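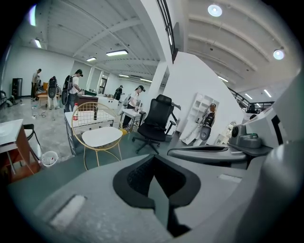
4. Choosing a spot and leveling the clock

The Calevon longcase clock is a patient machine with one unreasonable demand, and the demand is a good place to stand. Before you unpack anything with a chain on it, walk the room and look for a wall that is solid, dry and out of the way of elbows. A large open room with a concrete floor and white walls is close to ideal, and a tall black cabinet against one of those walls will make a decent neighbor for the clock, provided its doors don't swing into the case. Most of us have a hallway with a creaky board and a radiator. The clock will live there too, with some grumbling, if you follow the steps in this section.

You will need the spirit level from the accessory bag, the four brass shims, a pencil, and a second person who can say "left a bit" without taking it personally.

4.1 Placing the case

1. Keep the clock away from radiators, stoves, and any window that gets afternoon sun. The pendulum rod is wood and holds its length well, but the case veneer has opinions.

2. Stand the empty case against the wall. The weights, pendulum and movement stay in their cartons for now. If they are already in the case, take them out. Yes, all of them.

3. Leave a gap of two fingers behind the back panel so the baseboard doesn't tip the case forward.

4. Place the level on the floor of the case, side to side, and slip shims under the low side until the bubble settles. Then turn the level and do the same front to back.

5. Push gently on the top corner of the case. If it rocks, go back to step 4. If it rocks and you have used all four shims, the floor is the problem, and you have our sympathy.

Caution: Do not put the clock on thick carpet without the spiked feet (sold separately, we're sorry to say). A case that sways even slightly will sway along with the pendulum, and the clock will stop in the small hours to make its point.

4.2 Fixing the case to the wall

This step is not optional. With weights hung high and the door open, a longcase clock is top-heavy, and small children regard the door as a ladder.

1. Mark the wall through the hole in the upper back panel.

2. Move the case aside, then drill and plug the wall to suit whatever it is made of. The plugs in the bag are for masonry. For drywall, find a stud.

3. Put the case back on its shims, check the level again, and drive the screw through the spacer block until it is snug. Stop there. Cranking it tight will pull the case out of level and undo the last half hour. 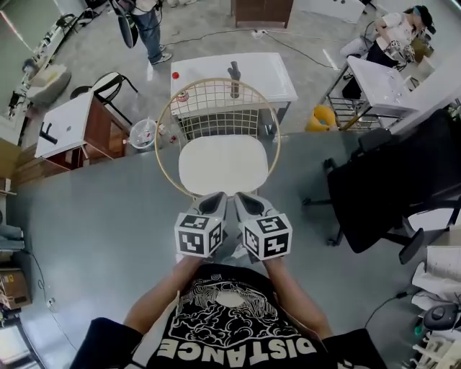

4. Try the rocking test once more. The case should feel like part of the house.

Note: If you rent, ask before drilling. Our Welville service desk has heard every version of "I'll just lean it," and none of them ended with a phone call about how well it was going.

4.3 Setting the beat

A clock can be perfectly level and still be out of beat, meaning that the tick and the tock are unevenly spaced. You'll hear it as a limp.

1. Fit the movement, hang the weights and hang the pendulum as shown in Section 3.

2. Draw the pendulum to one side, let it go, and wait for it to calm down. Turn off the radio.

3. Listen. An even tick... tock... tick... tock means you are done and may skip to 4.4 feeling superior. A tick-tock... tick-tock means the crutch needs adjusting.

4. Turn the knurled beat screw a quarter turn either way and listen again. If it got worse, you now know which way to go.

Hatsue Matsuda, who drew up the escapement for this model, sets the beat with her eyes shut. Anatole Chevalier in our workshop uses an app on his phone and gets the same result, so please don't feel you are cheating.

4.4 The first week

Expect the clock to gain or lose about 2 minutes a day until it gets used to the room. Let it run for a full day before touching the rating nut. One turn to the right speeds it up, one turn to the left slows it down, and turning it every time you walk past will teach you nothing.

If it stops altogether, check that the hands aren't touching each other, then see Section 7.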